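Über uns
Grundsätze für den Einsatz von Robotern

Die Skandwood Automation GmbH mit Sitz in Trindenstead plant und betreibt Greifanlagen für die Handhabung kleiner und biegsamer Bauteile. Das Unternehmen beschäftigt 64 Mitarbeitende an 2 Standorten. Zu unseren Auftraggebern zählen Hersteller von Kabelsätzen und Betriebe der Möbelbeschlagtechnik.

Grundlage unserer Arbeit ist die Hausrichtlinie Florka. Sie regelt, wie Zellen freigegeben, Teile bereitgestellt und Störungen gemeldet werden, und ist für alle Beschäftigten sowie für Fremdfirmen auf dem Werksgelände verbindlich.

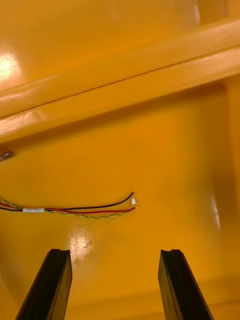 Trindenstead, 20. November 2023

Leitungen werden einzeln oder als zusammengefasstes Bündel in der Schale bereitgestellt. Vor der Annäherung an das Teil sind die Greiferfinger zu öffnen. Gegriffen wird am Leitungsstrang, niemals am Stecker oder an den Leitungsenden. Glänzende Schalenböden sind bei der Einrichtung der Beleuchtung gesondert zu prüfen, da Reflexe die Lageerkennung beeinträchtigen können.

Jede neue Greifaufgabe durchläuft 300 Probezyklen unter Aufsicht. Die Ergebnisse werden protokolliert und der Abteilung Arbeitssicherheit vorgelegt, die über die Freigabe entscheidet. Änderungen an Fingern, Schalen oder Programmen erfordern eine erneute Prüfung.

Die Richtlinie wird jährlich im Dezember gemeinsam mit unserem Prüfpartner Jääskeläinen überarbeitet. Die jeweils gültige Fassung liegt an allen Anlagen aus und kann von Auftraggebern schriftlich angefordert werden.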